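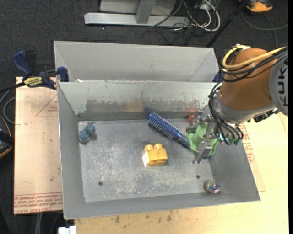
**Yvonne Whitlock**
11/02/2018

Picking cell at Tadlow, front bin to rear bin. Notes on how it is set up and what gets checked, mostly for whoever has it after me. Long thread.

---

Bins first. Plain sheet metal, open top, sloping sides, one directly behind the other with the rims together. The arm empties the front one into the rear one, then the job flips and it goes back the other way.

---

Both bins are located by bar clamps and nothing else. The front left corner of the work area is the datum. Pads go flat on the metal, handle squeezed until the bin stops moving when you lean on it, then one more squeeze.

---

We had them screwed to the table for a while. A hard contact then goes straight into the fingers. With clamps the bin slips a little first and you lose a calibration instead of a knuckle. I prefer losing the calibration.

---

Check for slip at the start of every run: send the arm to the touch point on the shared rim and put a feeler gauge under the fingertip. 2 mm is the limit. Over that, re-clamp and redo the bin frame. Do not correct it in software. Garside did, and it took a full afternoon to find.

---

Cell-cast acrylic sheet sits under and beside the front bin. Protective paper stays on. It has picked up some stick-slip over the bare table top, which suits us. If you peel it, re-check the clamps, the grip is quite different.

---

Hoses and cables. The yellow one goes over the top of the arm. The black bundle runs underneath. The hoses off the wrist come down round the side in a bow before they fan out. That bow is deliberate slack and looks untidy. Leave it.

---

If the bow is pulled tight, joint 6 runs out of hose before it runs out of travel. Symptom is a following error on the wrist, always near the side wall, always in the same direction. It reads like a motor fault in the log.

---

To set the slack: jog to the deepest pick at the right-hand wall, rotate the wrist to both limits, watch the fittings. They should hang, with no side load. Then do the same at the left wall. Cable ties finger-tight only.

---

Gripper. Jointed metal fingers, driven through links. Every pivot gets a wipe and a drop of light oil after 50 hours of running. Wipe first. Oil on top of dust makes paste.

---

Play in the finger joints: hold the base link, rock the tip sideways. A small amount is normal and it helps on soft parts. What matters is that the fingers match. One loose finger and a cup comes up tilted.

---

Cups with a flared rim are a decent test piece for this. The rim gives under the fingers, so the close position reads further in than the vision says it should. On 23% closing force it holds a thin plastic one and leaves the shape more or less alone. Higher and the rim folds.

---

Mixed contents by design. The day-to-day set has a hairbrush, building blocks, lumpy toys, cups, odd small things. Each is there to annoy a different part of the system:

– brush: long, with bristles that return poor depth
– block: hollow face up or studs up, grasp scores differ a lot
– shiny round pieces: see next post

---

Anything iridescent that comes to rest where the floor meets the front wall is bad news. Reflection off the piece, reflection off the metal, and the depth map fills the corner with rubbish. Rinadik (our planner) will sometimes offer a grasp about a hand's width above the floor, in fresh air.

---

Current handling: mask a strip along the bottom of the front wall, try it only when the rest of the floor is clear, and approach from straight above. Slow. Works often enough to leave in.

---

Same problem, milder, on the back wall. Bare metal carries coloured smears from whatever is lying near it. The segmentation used to propose those as objects. I raised the minimum height above the wall plane and most of them went away.

---

Yes, we tried painting the inside matt. It came off on the fingertips and then on to everything else. The remaining finish has also rubbed through in a patch on the back inner wall. Bare and scratched is at least stable.

---

Floor scratches are fine. Burrs are not. Run a cloth over the floor and round the drilled holes towards the front. If it snags, stone it down. Keep the holes open as well, a swab through each.

---

Wall clearance is set per side. Right wall is the tight one, as the arm comes in from the right and the wrist housing is over the slope before the fingers are anywhere near the part. The planner checks the fingers against the wall. It did not check the connector assembly on the underside until I added it to the collision model.

---

For that model: one box for the connectors, one capsule for the hose bow, both oversized. Crude, and it costs some reachable picks in the corner. Before it went in we logged 17 light contacts in a single shift, all at the same height.

---

Re-taring. Force readings drift as the hoses warm up and relax. Tare with the gripper open, clear of the bins, hoses hanging free. Sakitz asked if you can tare over the bin to save a move. You can if nothing is touching. Somebody will do it when something is touching. Keep the move.

---

Loose scraps on the shared rim: pick them off before the touch check. A bit of white packing under the fingertip gave me a perfectly convincing bin offset last month.

---

Cables on the floor. Carpet, so nothing slides, which also means a trodden loop stays trodden. Lift them, re-lay them, look at the jacket where they come off the stand. Table legs do not go on cables.

---

Order for a normal morning:

1. Clamps, by hand
2. Rim clear
3. Touch check
4. Hose bow at both walls
5. Tare
6. One slow cycle with the cup
7. Full speed

---

Step 6 gets skipped. The slow cycle is where you hear a dry pivot. At full speed the drives cover it.

---

Outstanding: a proper stop behind the rear bin so a re-clamp lands in the same place, and new tip pads once they arrive. I have asked for the stop in April. Frame values and the collision file are in the cell folder, under the date they were last changed.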